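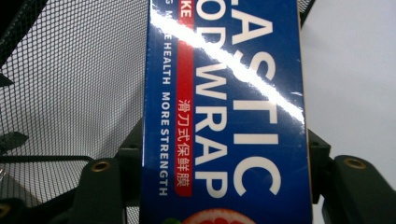 Zostach Shared Workshop
Minutes of the build meeting, hand-held gripper group
Held in February, upstairs room, 18:30 to 20:05

Present: Nokuthula Modise (chair), Indrek Kazlauskienė (minutes), four other members of the group. One apology was received by message.

1. Minutes of the January meeting

The minutes were read and accepted with one correction. In point 4 it was written that the spare servo belongs to the workshop. It belongs to Nokuthula and she would like to have it back when the work is finished.

2. State of the gripper

Indrek reported on the second version of the hand tool, which the group calls Lei. The dark green fingers are now in use. They are thicker than the first ones, and they have brass threaded inserts, so the screws no longer go directly into the body of the finger. With the first version the holes became too wide after two weeks of changing parts, and one finger had to be thrown away.

The meeting looked at the fingers on a box of plastic food wrap, held upright at its lower end with one finger at each side. Nokuthula asked why a glossy box was chosen. Indrek answered that matt boxes were already tried in January and that everybody's kitchen has glossy ones. Members agreed that glossy packaging must stay on the list of test objects, also because the light makes a white band over the printing and the camera then loses part of the letters. A lamp with a paper cover was proposed. It will be tried before anything is bought.

There was a longer discussion about the trigger. Two members find the spring too strong for a long session. One member finds it good and does not want it weaker, because a weak spring lets heavy objects turn in the fingers. It was agreed to order springs in two strengths from Okach and to compare them at the next meeting. Until then the present spring stays.

3. Inserts

The first inserts were pressed in with an ordinary soldering iron by hand. Three of them went in at an angle and were taken out again. The group now uses the small drill stand with the iron fixed in it, and this goes much better. Please do not leave the iron hot in the stand when you go down for coffee – this happened once in January and the edge of the mat is burnt.

Indrek will write one page of instructions for the drill stand and hang it beside the bench. He asks that somebody else reads the page before it is hung up, for the language.

4. Counting of grips

Since the start of the year the group keeps a list of grips made with the tool. The number on the evening of the meeting was 993. The aim was 1,000 before the design of the fingers is changed again, so the last ones can be done this week by whoever is in the workshop. Write them in the blue notebook, with the object and with a note if it slipped. Notes such as "ok" or "bad" are not enough. It should be written in which direction the object moved.

A member asked if grips made with the old fingers should be in the same list. After some talk it was decided that they stay in the list, but with a line drawn under the last old one.

5. Money

The group has received 30 euros from the tin at the open evening. It will be used for the springs and for one more bag of inserts. The bag from Munimberg was cheaper than the earlier one, but the length was not the same as on the label, and members should measure before pressing in.

Nokuthula reminded that receipts must be put in the envelope on the same day. She has paid for the green filament herself and does not wish to have it back.

6. Place on the bench

The electronics group has asked for more space on the long bench. It was agreed to give them the end near the window. Our boxes with test objects will go on the lower shelf. Food packages with food still in them must be taken home, also rice and pasta.

7. Other matters

The left camera cable is too short when the tool is held at arm's length. Indrek has a longer one at home and will bring it.

The question of a wrist strap was opened again. The tool is not light with the camera on it, and one member has dropped it on the floor, without damage. A simple strap will be sewn by Nokuthula. Place for the strap hole to be decided after the springs are tested – the handle has to be printed again in any case.

8. Tasks

Indrek: instructions for the drill stand, camera cable.
Nokuthula: order to Okach, wrist strap.
All: remaining grips in the blue notebook, and removing food from the shelf.

The next meeting is in March at the same hour. Anyone who wants a point on the list should write it on the sheet at the door at least 5 days before.

Minutes written by Indrek Kazlauskienė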